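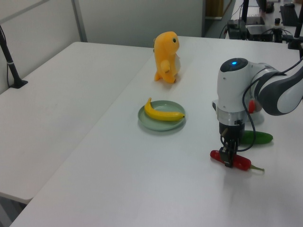 Reuter objected, on reading the first draft of the sorting guide, that a table with produce and a toy on it has no single correct arrangement, and that any agreement between sorters would come from the wording of the task and say little about the objects. His point shaped the design of the second round, and we return to it at the end of this section.

Figure 3. Tabletop arrangement with a red chili pepper, a green cucumber, a yellow banana on a pale green plate, and an orange-yellow plush toy behind the plate.

4.2 Plates, neighbors and misplaced items

The second round dealt with small mixed arrangements on a plain surface. Each arrangement contained food items of at least two kinds, one dish, and one item that is not food. Sorters were given a still view of the arrangement and asked to write down, in their own words, which items belonged together and where each should go. No category names were supplied. In the first round, category names had been printed at the head of the sheet, and most sorters filled every category even when the table held nothing suitable for it.

We collected 432 sheets. Of these, 342 were complete and legible and were kept for analysis. The remainder left out at least one item or assigned the same item to two places. Sheets were coded by Maurya and Kanaujia separately, and differences were settled by discussion with a third reader, Prajapati. The coding scheme is the one used in the Gramside kitchen study, with one code added for items that a sorter wished to leave where they were.

Figure 3 shows an arrangement that produced frequent disagreement between sorters. The banana already rests on a dish, while the pepper and the cucumber lie on the bare tabletop close to each other. Two readings are available. Under the first, the plate is a destination, and the other produce should join the banana on it. Under the second, the plate belongs to the fruit, and the vegetables form a group of their own that still lacks a container. Both readings appeared often, and many sheets gave no sign that the sorter had considered the other one.

The wording of the sheets helps to separate the two. Sorters who followed the first reading tended to write "food" or "things to eat" and to treat the plush toy as the only item out of place. Sorters who followed the second wrote "fruit" and "vegetables" and commonly asked for a second plate or a bowl. A smaller group grouped by use. For these sorters the banana was ready to eat as it was, whereas the pepper and the cucumber were items to be washed and cut, and so belonged near a sink or a cutting board. The botanical objection, that peppers and cucumbers are also fruits, was raised on 3 sheets and did not change the grouping on any of them.

The toy was handled with far less variation. It was sent away from the food on almost every sheet, although its destination was named in different ways: a shelf, a box, a child's room. Where sorters chose to leave it, they gave its distance from the plate as grounds — a judgment of position that the written guide had not asked for. We coded these replies with the added code and did not treat them as errors.

Position also affected how the vegetables were grouped. In arrangements where two loose items lay close together, sorters were more willing to name them as a pair, even when the items had little else in common. The same tendency was noted by Olszewski in the Nostville pantry sheets, where jars set side by side were kept together through several rounds of tidying. We did not vary spacing in a controlled way, and the effect is reported as an observation only.

With regard to Reuter's objection, more than 35 sorters completed a further sheet on which the instruction was changed from "put away" to "set the table." Under the new wording, the plate was treated as a destination more often, and requests for a second dish became less common. The instruction therefore accounts for part of the agreement, as he expected. It does not account for the treatment of the toy, which was set apart from the food under both wordings. The tables in the following section accordingly list food and non-food items separately, with the two instructions in adjacent columns.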